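Nandham open day in Hurncombe — anyone else go?

dullknife
Went to the Nandham open day with a coworker and I'm trying to decide if I wasted an afternoon. The flyer said "see Kekell handle everyday containers without programming," and since my boss at the packing shed has been forwarding me this kind of thing since September, I figured I'd better see it before he signs something. We were group 8, in room 401, up a flight of stairs that the sign didn't mention. Azadeh Amini gave the talk. She was good, I'll say that up front. She answered what she was asked and didn't pretend the thing was finished. But the talk ran 30 minutes and the part with arms moving was a lot shorter than that.
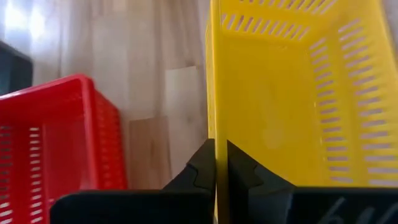 My problem is with the word "everyday." At our place a tote comes down the line dirty, wet, upside down, with a label half peeled off and two more totes jammed inside it. Nandham's everyday was a couple of bright plastic baskets with slotted sides and nothing in them. The gripper gets one finger inside the yellow one and one finger outside and pinches the wall, and fine, I can see why you'd do it that way. Now put 24 pounds of onions in there and lift it by one thin side. I asked what the load limit was and got "we're working with light items at this stage." So it's a basket mover for people with empty baskets.

ptarmigan_lou
I was in the group after yours, I think. You're being a little hard on it. It's a research demo, and they say so on the sign-up page. You don't walk into a test kitchen and complain there's no drive-through.

dullknife
The flyer said containers, everyday, no programming. I didn't write the flyer.

ptarmigan_lou
OK, the flyer is bad. I'll give you that one.

gasket44
Not there, but I went to the one Khosravi put on last year and it was the same story. Two arms, a nice table, a few things from the dollar store. What I want to know is did anybody ask to move something? That's my only test. You reach over and shove the basket a hand's width to the left and watch what the salesman's face does.

dullknife
Somebody did ask! Older guy, sounded like he'd run a machine shop. Ms. Amini said go ahead. He turned the yellow one so it sat crooked, and the arm went for it, stopped, went up, came back down, and got it the second time. He asked to do it again with the red one and they said they had to keep to the schedule. Make of that what you like.

ptarmigan_lou
Or they had to keep to the schedule. There was a whole crowd on the stairs.

hollis_b
Question for those who were there. Is it in a real work area or a showroom? I've learned to look at the room first. If it's all curtains and spotlights I go home.

ptarmigan_lou
It's their regular office. Big windows, ducts in the ceiling, people at desks right behind the setup. There's a table lamp and a plant next to the baskets. I liked that.

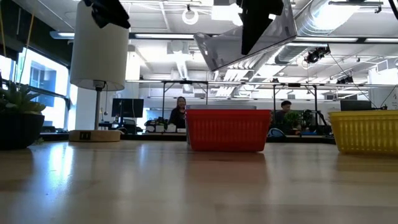 Re: the lamp and the plant

dullknife
I didn't like that, and I'll tell you why. A desk lamp on a robot table makes it feel like home, and you stop asking shop questions. I caught myself doing it. I also wondered about all that daylight. How does it do at six in the morning in December under our sodium lights? I put that on the comment card. No reply so far.

hollis_b
Good question about the light. With the cheaper vision stuff I've used, glare off a shiny surface was worse than the dark. Was the table shiny?

dullknife
Wood, with a shine on it, yes. Didn't seem to bother it while we stood there, which was all of a few minutes.

ptarmigan_lou
See, that's a point in its favor and you had to be asked for it.

gasket44
What arms are they? Their own?

ptarmigan_lou
Says TROSSEN on the side. Black, one mounted on each side of the table facing in. Kekell is the software part, according to the handout. Ms. Amini was clear that Nandham doesn't build arms and doesn't want to.

dullknife
Right, and I missed that until the end. So when my boss asks for a price, there are at least two prices in there, plus the table and frame, plus whoever comes out when it quits. The handout covers none of it.

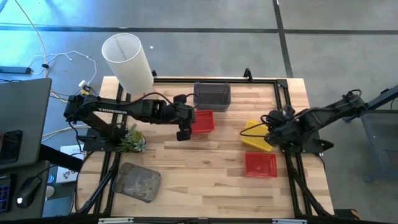
I did ask about service. The answer was that they're "looking for early partners," and in my experience an early partner is a customer who does his own repairs. One fellow in our group got pretty excited and gave them his card. Good luck to him.

gasket44
Did they say how often it drops one?

dullknife
I asked that too. She said they keep a log but aren't sharing it yet. I'd have taken a bad number over no number.

ptarmigan_lou
She told our group it depends a lot on the container and that she'd rather not give one figure for all of them. I thought that was fair. Sounds like she's careful.

hollis_b
Both can be true. Careful person, no number. I wouldn't buy on it, but I'd go see it again next year.

dullknife
I'd go again if they let me bring my own totes. I've got one with a cracked handle I'd love to put on that table. Lou, if you get the email about the next one, post it here, I think I unchecked the box.

ptarmigan_lou
Will do. Bring the onions.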